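## 4. Evaluation of the Iltico Simulation Kit

### 4.1 What is in the box

The Iltico kit is sold by Wultbridge as a "complete rehearsal space" for small manipulation teams, and the box is a download link. Behind the link are a physics engine, a wrist-camera renderer, a library of 86 fixtures and furnishings, and a license file longer than the manual. We bought the middle tier. The cheaper one leaves out the wrist camera, and we did not look into who that tier is for.

Our interest was narrow. We wanted to know whether a grasping policy trained on rendered wrist views would survive the move to our own bench, where the lighting is poor and the parts are whatever Toprak ships that week. The vendor's brochure says yes on its first page and says it again, in a larger font, on its second.

### 4.2 Setup

We ran 357 episodes under the kit's stock settings, changing only the light level and the starting pose of the arm. Each episode began with the two-finger gripper open and ended when the policy either closed on its target or ran out of time. A further 50 episodes used the Gument texture pack, sold separately, which adds grain and wear to surfaces that the base kit leaves rather clean.

Installation took most of a Thursday. The renderer asks for a graphics driver that the installer then declines to recognize, and the fix is in a footnote to the troubleshooting appendix. Once running, the kit was stable. It crashed twice, both times while saving, which we are told is a known issue and can confirm is now known to us as well.

### 4.3 Rendered views

Image quality matters here chiefly because the policy sees nothing else. In dim conditions the kit keeps plank seams and part edges readable, and the fingers stay distinct from a dark background even at steep tilts (Figure 3). Shading on the fingers was more convincing than we had expected for the price. Surface grain on dark planks is faint, and a policy hoping to use it as a landmark will be disappointed.

The weaker point is occlusion. When a finger covers part of a fixture, the policy loses track of it and tends to drift toward whatever is still in full view. We can't put all of this on the kit, as our own bench policy has the same habit. The kit does, however, advertise an "occlusion-aware" mode. We switched it on for 200 of the stock episodes and found no difference in behavior, although the progress bar became blue.

### 4.4 Cost and support

The yearly fee covers one seat, and a second seat costs nearly as much as the first. Support replied to our tickets within a working day, politely, and usually with a link to the footnote mentioned above. For a lab with one robot and a patient student, the kit earns its fee. Larger groups should ask for a trial — and try the save button early.

**Figure 3.** Wrist view from the Iltico renderer at a low light setting, with the gripper open over dark planks.
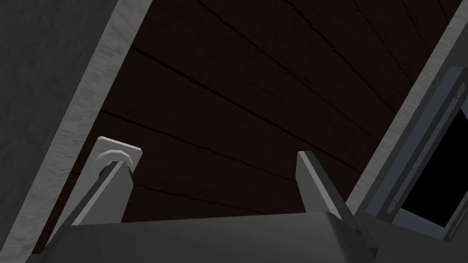
Wultbridge, sent a draft of this section, replied that the saving fault will be fixed in the July release, that the blue progress bar is intended, and that occlusion-aware mode needs a policy trained with it switched on from the first episode, a condition they agreed should be moved into the manual.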